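Checkliste Infostand und Bürgergespräch, Ortsgruppe Drorham, mit meinen Anmerkungen vom Rundgang im Februar

1. Genehmigung für den Platz vor Ort: ok
Liegt im Ordner ganz vorne. Bitte auch wirklich mitnehmen, letztes Mal in Teltodside stand ich ohne da!

2. Fluchtweg frei: Mangel
Der Aufsteller von Josée Landry stand halb in der Tür (tolles Plakat, falscher Platz). Habe ihn gleich verschoben.

3. Tische stehen fest, keine Stolperkanten: ok
Ich hab an allen gerüttelt, da wackelt nichts.

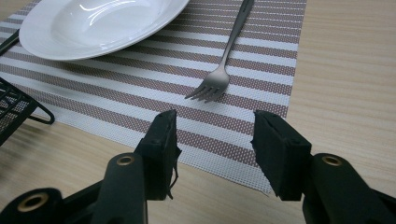 Zu Punkt 3: Tisch mit gestreiftem Platzset

4. Kabel und Lautsprecher: offen
Die Verlängerung ist 20 Meter lang und lag quer durch den Gang. Keith Oakley bringt Kabelbrücken mit, ich hake das erst ab, wenn sie liegen.

5. Personenzahl: ok
Zugelassen sind 199, und beim Thema Umgehungsstraße Trornalow wird's bestimmt voll – also bitte an der Tür mitzählen und im Zweifel freundlich stoppen.

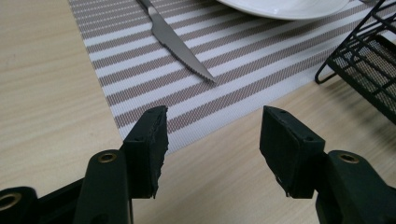 Dafür brauchen wir zwei Leute am Eingang, einer allein schafft das nicht, wenn alle kurz vor Beginn kommen.

6. Unterschriftenlisten: Mangel
Lagen offen herum, mit Adressen! Wir haben inzwischen 1.889 Unterschriften, die gehören in die Mappe mit Verschluss.

7. Verbandskasten und Feuerlöscher: ok
Prüfplakette gültig, Pflaster nachgefüllt.

Nachkontrolle um 11 Uhr, vor dem Aufbau. Den Schlüssel habe ich.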